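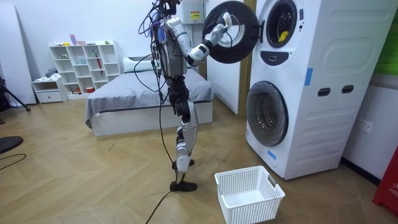 Stacked white pair, upper door fully open.

Genwood Stacking Kit, reviewed by Grímur Lykkegaard

The Genwood kit joins a dryer to the top of a washing machine using two steel rails, a ratchet strap and 20 screws. Fitting took two people most of a morning. The rails are stiff and well finished, but the pre-drilled holes were slightly out of line on the left side and one had to be opened up with a file.

Movement at full spin is small – 2 mm at the top edge, against 5 mm with the Bonum kit we tried in June. The rubber pads stayed put on a timber floor. The strap buckle is the weak part: it slackened after more than 281 cycles and needed tightening again.

No pull-out shelf is supplied. Liao includes one with its kit.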